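Sorting Baskets for the Back-to-School Drop Zone

If your kitchen is anything like most in the Flamano buildings, one flat surface ends up holding everything that comes in through the door. Fruit from the market, the mail, a roll of tape you meant to put back in the drawer. This month's home item is about giving that surface a simple system, using two baskets and a marker.

The idea is old. You pick one table or counter near where the groceries get unpacked. You put a basket on it for fruit and a second basket for everything that isn't food. Each basket gets a label, and the label goes on the surface next to the basket, so that people can read it while their hands are full. Anything that lands on the table goes into one basket or the other before the end of the day.

Choosing the table

A plain table with a smooth top works best. A standing desk is a good choice if you have one to spare, and a white one shows crumbs and sticky spots right away, so they get wiped up. Push it against a wall. Things roll, fruit especially, and a wall on one side means one less edge to fall from.

Keep the table close to where bags come in. In the smaller units on the Vaston side, the laundry corner is often the only stretch of free wall. It works fine there as long as you can still open the washer door all the way. Measure this with the door open before you settle on a spot. A 60-inch table fits most of those walls, but not all of them.

Choosing the baskets

Woven wicker is light and lets air through, and air is what fruit wants. Look for sides that flare out a little, which makes it easier to see what is at the bottom and easier to drop things in. A rolled rim is more comfortable to pick up than a cut one, and it doesn't snag sleeves.

The two baskets don't have to match in size. Put the bigger one where you expect more to pile up. For most families that's fruit in the summer and everything else the rest of the year, so feel free to swap them.

Prices vary a lot. The rectangular baskets at Aubert on the lower level run from $5 for the small size up to $49 for the large lidded ones, and you don't need a lid for this. A lid only gets in the way. 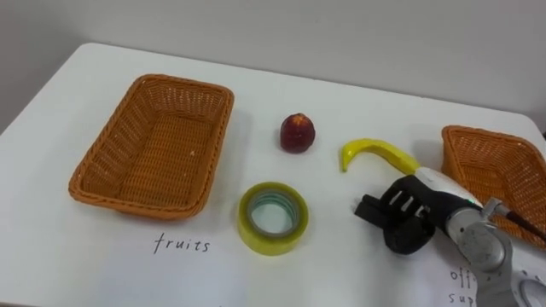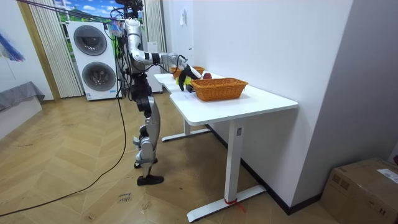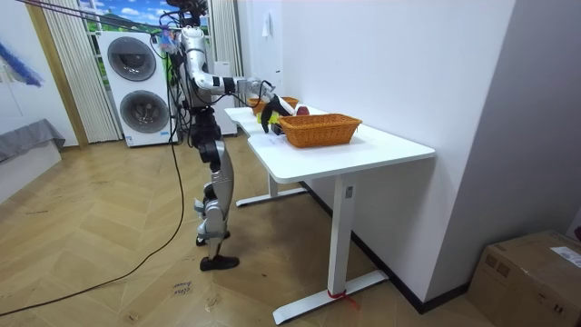
Wicker baskets and fruit on the white sorting table.

Labeling

Write straight on the table if it's a surface that wipes clean, and test the marker first in a corner underneath. If you're not sure, use a strip of paper tape and write on that. One word is enough. "Fruits" on one side and "tools," "desk" or "other" on the other side will cover most of what comes in.

Keep the letters big and leave out the drawings. Children who are learning to read seem to like having a real word to match, and it gives them a job they can do alone once the table is low enough for them. A standing desk helps here too – set it at its lowest for the afternoon and raise it again when you need to chop or fold.

Doing the sort

Start with everything out on the table where you can see it. Pick up one thing, decide, put it down in its basket, and go on to the next. People tend to grab several things at once and then stand there holding them. One at a time is faster.

Bananas go in last, on top, with the curve facing down so they don't rest on one point. Apples and other firm fruit can go underneath. Plums and nectarines bruise if they are dropped, so set them down gently along the side. Anything that is already soft should skip the basket and go in the fridge, or get eaten that day.

Packing tape, scissors, batteries, rubber bands and keys all belong in the second basket. Tape is the thing that wanders most. If you keep a roll out, lay it flat so it doesn't travel, and put it away with the rest when you're finished.

Looking after the baskets

Once a week, empty both and turn them upside down over the sink. Tap the bottom a few times. Crumbs and bits of stem get caught in the weave, and a dry brush will get out whatever the tapping doesn't. If something has leaked, wipe the spot with a damp cloth and a drop of dish soap, then leave the basket by an open window until it is fully dry. Don't put fruit back in before then.

Wicker doesn't like radiators. It goes brittle and the ends start to poke out. If a loose end does come up, trim it with nail scissors close to the weave, and check that side again in a month or so.

It also helps to line the fruit basket with a cotton towel in the warm months. The towel catches juice and goes in the wash with everything else. Leave it out in winter, when the fruit keeps longer and the towel mostly collects dust.

Basket swap

The Wostum Street lobby shelf will have a space for spare baskets through the end of September. Leave one, take one, or just take one if you don't have any at home. Please bring them clean and dry, and no bigger than the shelf, which is 71 inches long and shared with the book exchange – large hampers should go to the storage room instead. Baskets with broken handles are welcome if the rest is sound, as plenty of people use them for potatoes.

Next month's home item is on drawer dividers. If you have a drawer you'd like us to cover, leave a note in the newsletter box by the mailboxes.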